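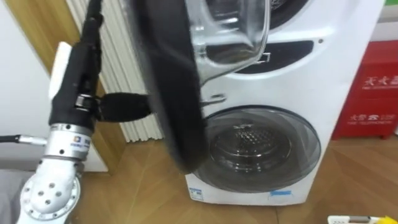

Stacked washer-dryer, white.

4 min read

22/08/2019

Lint shedding, cotton/wool blends, continued from the May batch.

Restarted the Jodero cloth today after the filter papers finally came in. Same wash settings as before: cold, short cycle, 900 rpm spin, no softener. Detergent is Plultov powder, 20 g per load, weighed on the small balance because the scoop that comes in the box is useless. Ballast is the old white sheeting, cut and hemmed. Two of the pieces are fraying at the corners and need to be re-hemmed before they start adding fiber of their own.

Blank run first, ballast only. Filter came out at 21 mg after drying overnight in the oven. Higher than I'd like. In May the blanks were lower, but I can't find the sheet where Manon wrote them down. Manon, if you have it, please tape it in the back of this book.

Run 1, Jodero, unwashed from the roll: 349 mg. Most of it is short dark fiber with a few longer curled ones. Looked at a pinch under the microscope and the long ones have scales, so that's the wool. The short ones are twisted and flat, cotton.

Run 2, same cloth, second wash: spilled part of the filtrate when the funnel slipped. Not recording a weight. Clamp on the left stand doesn't hold any more, use the right one.

Run 3 not started. Drain hose adapter is weeping at the joint. Put tape on it and a tray underneath. Ross sells the right fitting, part number is on the card by the phone.

We use email notifications. Subscribe to get new notebook entries in your inbox. You can unsubscribe at any time.

Notes for next time:
- Dry the papers before weighing them empty. I did it for the blank and forgot for run 1, so that number is a little off.
- Wavero cloth is next. Cut it on the bias table and overlock the edges before washing, otherwise we measure the cut edge and nothing else.
- Manon Cormier wants a tumble dry comparison on the same pieces. Fine by me, but only after third wash, and the dryer screen has to be brushed clean between loads.
- Order more foil dishes.

Blank to be repeated with the re-hemmed ballast.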